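Dec 4, 2022 — progress report, Cemness arm build, shared workshop. For Špela Dimitriou.
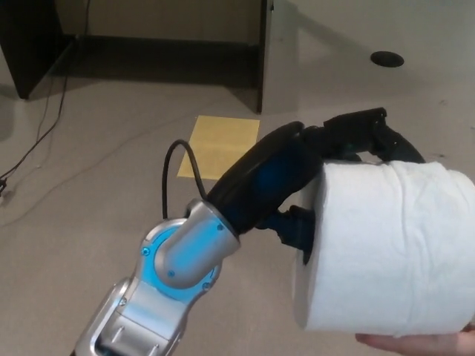
## Where we are

Arm is mounted and powered. Hand on the wrist, fingers close on command. Working on grasping soft stuff now, toilet paper rolls mainly. The grip we settled on is fingers over the top, one finger down in the core, and a person's palm under the roll. Want to drop the palm by March.

Soft rolls are harder than the cardboard tubes we started with. Squeeze too much and the outer layers slide. Finger current limit is down to 20 percent, seems about right, needs more runs.

## Test log

- 303 grasp attempts since last report
- 214 held through the full lift
- most of the misses are the core finger hitting the rim instead of going in
- a few were software, hand timed out and opened. Fixed I think

## Money

Spent 600 out of the parts line. Replacement finger tendons from Risport, spare wrist bearing, cable. Reciepts are in the shared folder, except the bearing — still waiting on that one from Gristlow, will add it when it comes.

No change to the total. Would like to move what's left of the travel line into parts if you're ok with it.

## Problems

- wrist cable needs more slack at full rotation, or a better route. Trying a longer one next
- joint calibration drifts after a couple hours. Re-zeroing by hand for now, slow
- Llanos workshop shuts over the holidays so we lose bench time. Code work only untill it reopens

## Next

1. Core finger approach angle, slower entry
2. Handover test, arm to person and back
3. Same runs with no hand underneath
4. Write up the grip settings properly, right now they're in my notebook

Need from you: a yes or no on the travel money, and whether the March demo is at Llanos or at your office. Affects how we pack the base.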